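How to get a copy of an old baptism record

By Kavinda Paul, February

Needed one for a wedding file, took me three tries. Notes below so you can do it in one.
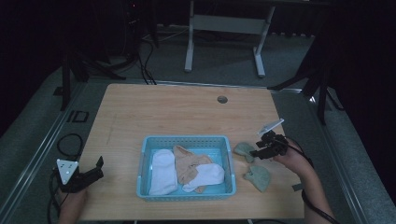 Socks, green and white, and a light blue basket.

1. Work out the church first. The town isn't enough. Araya had two parishes and they merged, so the books for both now sit at St. Brendan's in Drullier. Ask an aunt. Check the back of old photos, funeral cards, the family Bible if there is one.

2. Phone before you write. Mornings are best, before 11. Most parish offices run on one part-time secretary, and the voicemail fills up. Ask: do you hold the register for that year, or has it gone to the diocese? Get the name of whoever you spoke to.

3. Send a letter or email. Keep it short. Put in:

- full name at baptism (maiden name if it applies)
- date of birth
- both parents' names, mother's maiden name
- godparents, if you know them
- rough date of the baptism, give a range of a year or two
- what it's for. Marriage, school, family tree

That last one matters. For a marriage you want a new certificate with notations, recently issued. The yellowed one in Mum's drawer won't do. For a family tree a plain copy of the entry is usualy fine.

4. ID. Your own record, send a scan of your licence. Someone else's, expect to be asked for permission. If the person has died, say so and say how you're related. Newer books are often closed to anyone outside the family. Drullier opens theirs after 100 years, other places have their own rule, so ask.

5. Pay something. St. Brendan's asks $10 a copy, cheque or cash. If there's no set fee a small donation is good manners.

6. Wait. Don't chase in Holy Week or the week before Christmas. Mine came back in just under three weeks.

If they can't find it

Try other spellings. We were Paul, Pawl and once Pall. Try the next parish over. Try the hospital chaplain's book if the baby was sick. My grandfather was on page 232, under his middle name, two years later then anyone had said.

Still nothing? Ask the priest about a sworn statement from a parent or godparent who was there. Do that early if you've got a wedding date booked.

When it comes, check every line before you file it. Mine had the wrong birth month and had to go back.

We use cookies to remember your settings. Accept / Manage

Contact Gendoteo | © Gendoteo, all rights reserved | Back to top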